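# Plondo open kitchen, February

Hitgate wants its arm to clear up cups by watching people do it first. You hold the gripper, you do the job, the recording goes off to be learned from. Zanele Lekota ran the session at Ardale and let me have a go, though I had told her beforehand that I thought it was a long way round to a tidy worktop.

Her target is 2,655 recordings. She had 1,941 when I left. I asked how many of those would be any use and she said that was Tumelo Nkosi's department. Tumelo said to ask again once the arm had tried it.

My own doubts, for what they're worth: a person squeezes a cup without thinking, and I don't see how much of that gets through two pads. We also knew the kitchen, and the arm will have to manage in ones it hasn't met. Dineo Shabalala reckons 800 good goes would teach it more than all the rest put together. I'd like to see that tested before anyone prints it in a brochure.

One picture for now. Lizelle Adams has the others and will add them when she gets round to it.

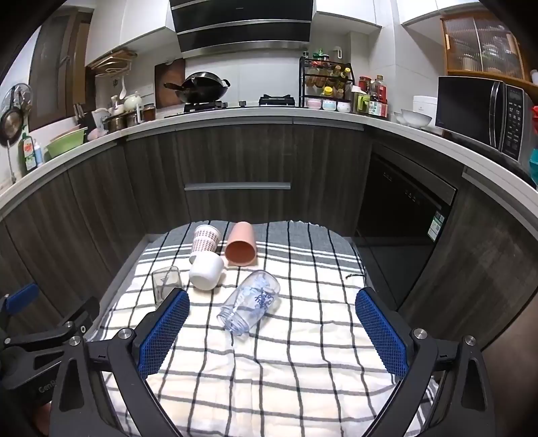
Gripper open over the checked cloth. Most of the cups are on their sides, and so is the bottle.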